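3.2 Collecting the strap demonstrations

Straps turned out to be the fussiest thing in the whole Cevow set, and I went in thinking they'd be the easy bit. A strap has no shape of its own, so where you pinch it decides what the rest of it does. We recorded 1,000 demonstrations at our Ornbridge bench, all with a pair of hand-held grippers, and I threw out 50 where the tracking had dropped partway through. Every demonstration starts with one gripper taking hold of the strap and the other waiting close by (the policy sees this moment a lot, so I wanted plenty of variety in it).

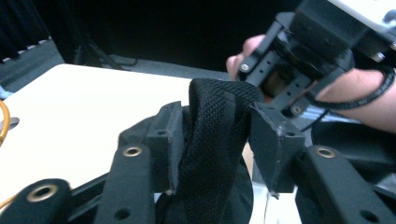

Figure 8. A folded black strap held between the finger pads of one gripper, with the second gripper in the operator's hand at upper right.

What makes Figure 8 a hard case is colour. Black strap, black fingers, dim light – our first segmentation model happily labelled the lot as gripper. We'd tried brightening the images, and that mostly brought up noise. What helped in the end was giving the policy 2 consecutive views in place of one, so it could pick up the fold moving against the pads. I also stopped cropping out the second gripper, which I'd been doing out of habit from the Tritulitz experiments. With it left in, the policy got noticeably better at timing the handover, though it still struggles when the strap doubles back on itself near the fingertips. We come back to those failures in Section 5.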